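Local Bands and Where They Play: Filludville Music Scene, Final Report
Rocío Palacios, Intro to Music Business
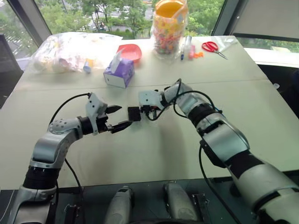 Can a band that writes its own songs still get paid gigs in Filludville?
Some can, but mostly at the summer series in the Park and at two bars on the east side. Everywhere else wants covers, or wants you to play for tips.

Why I picked this

I play bass (badly) in a group that broke up in January. We had eleven songs and played out twice. Wanted to know if that was us or the town. Probably both.

What I did

Went through the old event listings the library keeps, plus the posters in the Savano lobby, going back five years. Typed every show into a spreadsheet. Ended up with 1211 entries, of which a lot were karaoke and trivia nights, so those came out. Also talked to people from 27 bands, mostly by phone, a few by email. Two never called back, not counted.

Sorted the shows into originals, covers, mixed. Mixed was a pain. If a band did more than half their own songs I put it under originals. For older shows I had to go by what the band told me, and memories differ -- one drummer and his own singer gave me different answers for the same night.

What I found

208 shows were originals. That's lower than I expected. More than half of them were in the Park series, which runs June to August and then nothing. So a band with its own material has a decent summer and a long winter.

The Savano is the biggest indoor room and it books mostly touring acts and tributes. Local openers get a short set, no soundcheck usually, and a flat fee split between everybody. Bands still want it. Several told me the opening slot sold more CDs and shirts than a whole month of bar gigs. One got a call from a wedding planner out of it, and weddings now pay for there recording.

Bars: pay is by the door or by tips. Nobody I talked to had a written agreement with a bar. Three had been shorted at least once and went back anyway.

Primisley is the small studio behind the print shop. It came up in almost every call. They do a live session night once a month, record it, and the band keeps the files. Audience is maybe friends and family but the recordings get used to apply for festivals. Four bands said that's how they got out of town at all. I should have started here, would have saved me a week of phone calls.

Problems

Listings don't show what got canceled. Posters don't either. So the numbers are shows announced, and the real ones are lower. I also missed house shows completley, which matters more for the punk and folk people. And I only have pay info from bands, none from the bars. Asked two owners, both said they'd rather not.

If I had more time

Would do the house shows. Would also look at radio -- the college station plays local stuff late at night and a couple bands said they got new listeners that way, but I have no numbers on it.

Spreadsheet is turned in separately. Tabs are by year, the last tab is a mess, ignore the colors.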